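From: Fiona Forsyth
To: pringle-users
Subject: Re: [pringle-users] Merklow green panel run, grasp reported OK

Shona Moncrieff wrote:
> Closing the ticket on the Merklow run. The log has the left
> gripper reaching contact on the yellow target at step 3952 and
> the checker returned success. 81 of 100 runs pass with the same
> settings, so I'm calling the other 19 noise in the solver and
> moving on to the Pateo scenes. Shout if you disagree.

Shouting, then.

I don't believe the contact flag and I don't think you should either. All the checker tests is whether the distance between the finger pad and the target mesh falls under a threshold. It never asks which side of the target the pad is on, or whether a second finger is anywhere near. A finger that parks itself in front of the thing will pass. So will a finger that has pushed the thing into the panel and is still pushing, and that second case is the one that would cost us an arm if this policy ever left the simulator.

I pulled renders from the run, two from a gripper view and one looking over the torso, and put them on the list server. Look at them before you say noise.

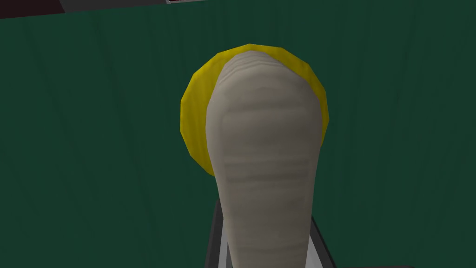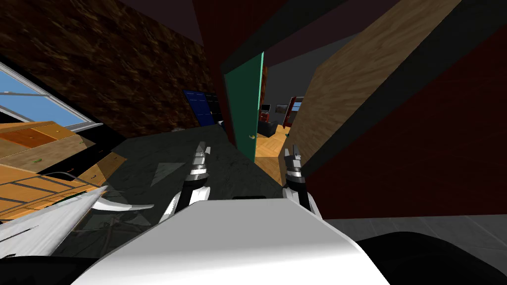
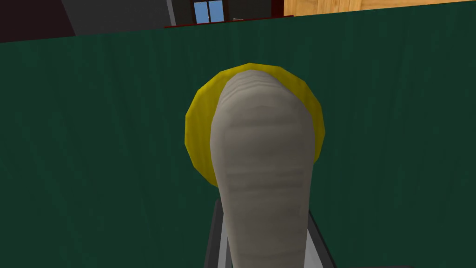

Merklow run, simulator renders. First and third: gripper view, finger in front of the yellow target. Second: view over the torso toward the open teal door.

From the gripper views I can't tell you whether there is a gap between finger and target, and I've been staring at them since lunch. The pad covers most of the yellow, so anything in the policy that leans on that camera is going to have the same trouble. The room along the top edge doesn't match between the two, either – there's a window in the third and none in the first. Fine if the arm was meant to be moving. Was it? The log doesn't say, it only records the flag.

The torso view is tilted a long way over. I'd like to know if that's the camera mount or the base pose, because if it's the base then the fall check should have stopped the run and it didn't.

What I'm asking for:

- reopen the ticket
- log contact force and joint torque on every step
- rerun the 81 passes with the force limit on, and post the failures too

Cleltus had the same distance-only check until version 9 and we all believed those numbers as well. I'd hold off on Pateo until the rerun is back.

Fiona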